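The pair of hand grippers, most of the way there

27 Nov 2025

I've been slack about posting since April, mostly because the grippers took up the evenings I would normally spend writing about them. There are two now, a left and a right, and both of them open and close properly. This is a catch-up on what changed and what still needs fixing.

For anyone who missed the earlier posts, these are the hand-held kind. You hold the handle, squeeze the trigger, and the yellow fingers close on whatever is between them. The recording from each one goes towards teaching the arm in the back shed to fold washing. The arm is called Vollow and it is still bad at folding washing. It can pick up a sock.

What changed since April

The first version had a trigger linkage made from fishing line and a spring out of a pen. It worked for a week and then the line stretched, so one finger closed ahead of the other and everything I picked up got dragged sideways. Matvii Horobets at the shared workshop suggested a rigid link, and I ignored him for a month and then did it. The fingers now meet in the middle.

I also reprinted the fingers in a softer filament. The old ones were hard and slid off anything with a bit of sheen, like jacket lining. The slots along the length let them bend a little around the cloth. I tried five slot shapes and kept the long plain one because it printed cleanly every time. The colour is yellow because that was the spool I had.

The plates were cut at the workshop on a machine I'm not allowed to use by myself. Ingvild Eide ran the job for me, and she found that I'd drawn one set of screw holes 2 mm too close to the edge. I would have cracked the lot. Thanks, Ingvild.

Weight

Weight has been the real problem. The first one was fine for ten minutes and then my wrist let me know. I got it down by almost 200 grams, mainly by hollowing out the frame and moving to a smaller battery. I could take out more, but I like having enough material around the screws that I can undo them without worrying.

The handle is fatter than it used to be as well. A thin handle seems like it should be easier to hold and it isn't, at least not with a trigger in it. I wrapped the old one in tennis grip to find the size I wanted and then measured that.

Software

The recording side is a small program I've been calling Pimon. It takes the stream from both grippers, lines up the times, and saves each go at the job as its own folder. Lining up the times was harder than I expected. The two clocks drifted apart over a long session, so the left hand would let go of a sleeve before the right hand had it. I now sync them at the start of every go and throw out anything that doesn't match at the end.

So far I have 2389 goes saved, and plenty of those are rubbish. I've been sorting through them in the evenings with a cup of tea - it is slow work and I don't mind it.

Trying them on clothes

Tables are easy. Everything is flat and the cloth stays where you put it. A bed gives under the clothes, and the patterned cover makes it harder for the software to tell where a garment stops. Dark jackets are the worst for this. Zips are handy, though, as the fingers get a good hold on the pull tab side.

The grippers with a bed full of clothes:

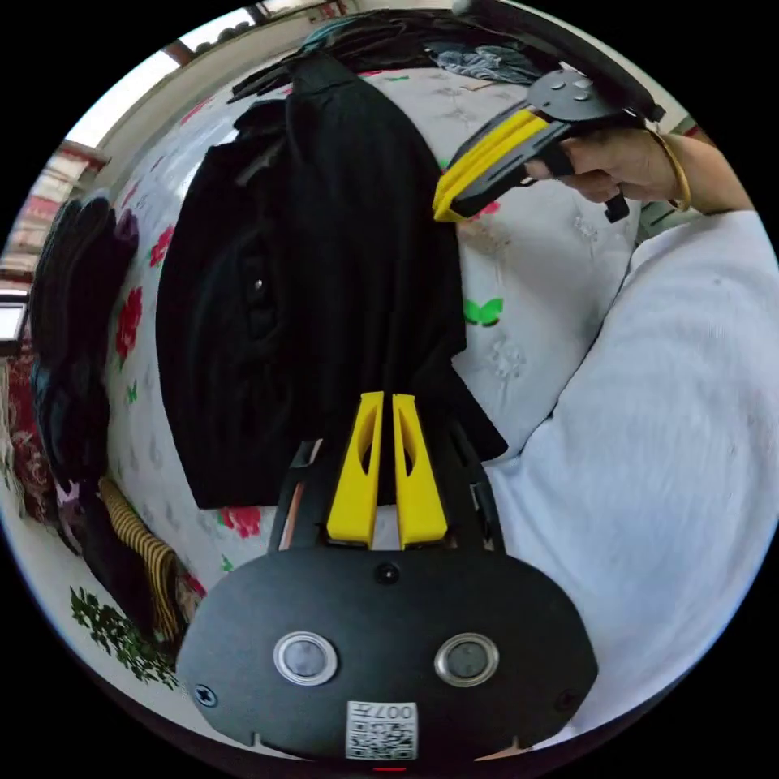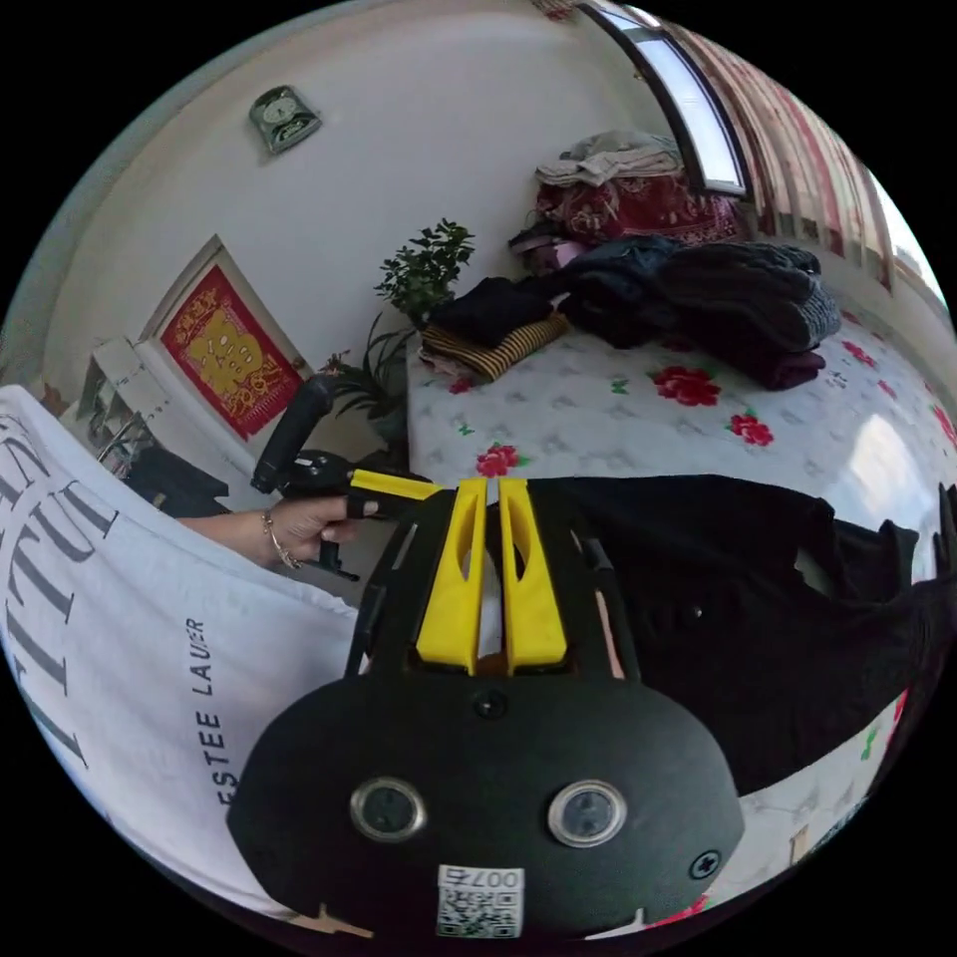

Still to do

The trigger return spring is too stiff on the left one. I've ordered a lighter set.

Kerstin Fagerlund has asked for the files so she can build a pair for herself. I need to tidy them up first, as a few parts only fit if you sand them and I never wrote down which. I'll put them up once she has managed a build without ringing me.

After that it's back to Vollow, and shirts. I'd like to have it doing one sleeve by the next post.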